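Fulton Adult English Pilot: Progress Report to the Demissie Fund
Reporting period ending 3 May 2024 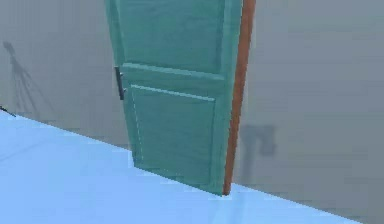

When the grant was made in October, the plan was to replace the mixed photocopies in our evening classes with one graded coursebook series, and to see whether learners moved up a level faster as a result. The books are in use at both sites, Fulton and Utamberg. Whether they have made a difference is a question I can't answer yet, and I would be wary of anyone who said they could.

Enrollment and attendance

We enrolled 62 learners against a target of 200. The target came from the waiting list, and I said at the time that the list was old. Many of the people on it had moved, found work with evening shifts, or signed up elsewhere. I would ask the Fund to drop the 200 figure for the second half of the grant instead of rolling it forward.

Attendance at Utamberg is steadier than at Fulton. The Utamberg staff credit the new books. It may be so, but the Utamberg class also starts later in the evening and is on a direct bus route, and it was the steadier of the two before any books arrived.

Materials

The Sikach course was chosen for its placement test and its short units. The beginner and elementary levels are holding up well. The units are the right length for a two-hour class and the workbook exercises can be done at home without help. The listening tracks are slow and clear, perhaps too much so. Learners who score well on them still say they can't follow a phone call from a school or a clinic.

The pre-intermediate level is weaker. Too much of it assumes a reader who travels for pleasure and eats out. Teachers have been swapping in their own pages on leases, pay stubs and doctor visits, so part of what we are testing at that level is our old photocopies under a new name. This should be kept in mind when the results come in.

The online practice site that came with the books has hardly been used. Learners share phones, the log-in takes several steps, and the progress charts record time spent on a page, which tells us very little. I do not recommend paying to renew it.

Test results

Of the learners enrolled, 24 have sat both the placement test and the midpoint test. Most went up. I have three doubts about this. The midpoint test is written by the publisher and draws on the same word lists as the units. The people who sat both are the ones who kept coming. And we have no earlier group tested the same way, so there is nothing to set the scores beside.

A short speaking interview, marked by a teacher from the other site, would be a better check. We tried it with 4 learners. The marks were lower than their written scores, and the two teachers disagreed on one of them by a full level. We need an agreed marking sheet before trying it again.

Spending

Book purchases came in under budget due to the low enrollment. Teacher hours went over, nearly all of it on preparation for the pre-intermediate class. I would like to move the unspent book money to teacher hours and need the Fund's written approval to do so.

Next steps

Draft the speaking sheet and send it to both sites for comment. Write to everyone on the waiting list and remove the names that don't reply. Hold off on ordering the intermediate level until the final test results are in.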